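Kendinard play kitchen set review: two months in and still on the table

I went back and forth on this one for ages. My sister already had a different play kitchen set from Sketik (the one where every piece of food squeaks, no thank you), so I knew what I didn't want. Then Fereshteh Ghorbani, who runs the toy swap I go to on Saturday mornings, told me her twins had been through two sets of plastic food and the Kendinard was the one that lived. So I ordered it, and my two kids have been running a restaurant out of my house ever since.

I'm going to start with the food, because that's what gets played with the most at our place. 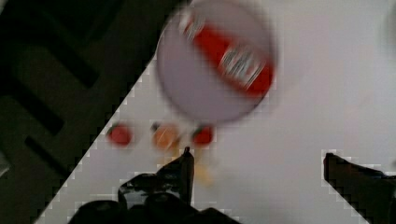
Red, orange, red, all in a row.

The orange is the star. You get the cut side with the segments showing, and my daughter serves it with everything, including soup. The bananas are a paler yellow than I expected, more like the inside of a banana than the outside, but the three of them spread out nicely and they're easy for small hands to grab. The strawberry is little. I'd keep an eye on that one if you have a baby crawling around, and I fish ours out of the couch every night before bed.

My one real gripe is the lime-green thing. We call it a lime. My son insists it's a pickle, and I've stopped arguing.

Then there's the ketchup! Red bottle, white cap, white label, and it gets squeezed over every single meal. It's a good size too, and you can stand it up or leave it lying on the plate and it still looks like lunch is about to happen. 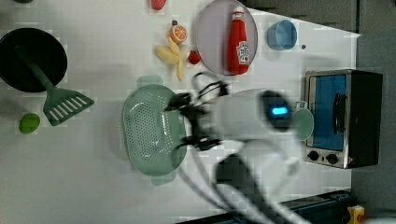
The pan, the spatula and the colander

The frying pan is black and round and looks much more grown-up than I figured it would. Pair it with the green spatula and you have a short-order cook on your hands. I like that the spatula has proper slots in it, same as the one in my drawer, and the handle is long enough that nobody's knuckles end up in the pan.

But the colander is my favorite piece, hands down. Soft green, handles on both ends, lots of little holes. Ours goes in the bathtub, out to the sandbox and back to the kitchen again, and it rinses clean in no time. If Kendinard sold it by itself I'd buy a second one (they don't, I wrote and asked).

Dishes and drinks

The plate is a grayish lavender, and the colors all sit together well if you care about that kind of thing. I do, seeing as it's all out in my living room 28 days a month. 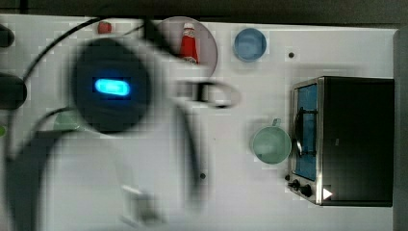 Ketchup standing on the plate, with the green mug over by the toaster oven.

The mug has a small handle, fine for kids and a one-finger job for me when I'm handed my pretend coffee. The blue cup is the piece that gets tipped over the most at our house. It never stays put for long and my son bats it off the table with his elbow, then crawls after it.

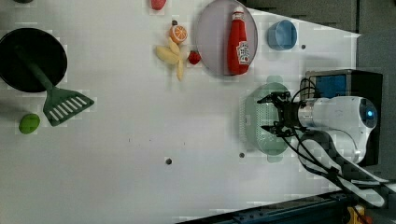

I do wish it came with a bag or a bin, though. Right now I pile the food in the colander and put the pan on top, which works until somebody wants the bananas. Minoru Tsuji next door keeps his kids' set in a shallow drawer under the bed and I may copy him by September.

Would I buy it again? Yes, and I already have one tucked away for my nephew's birthday. Four and a half stars, with the half off for the missing bag.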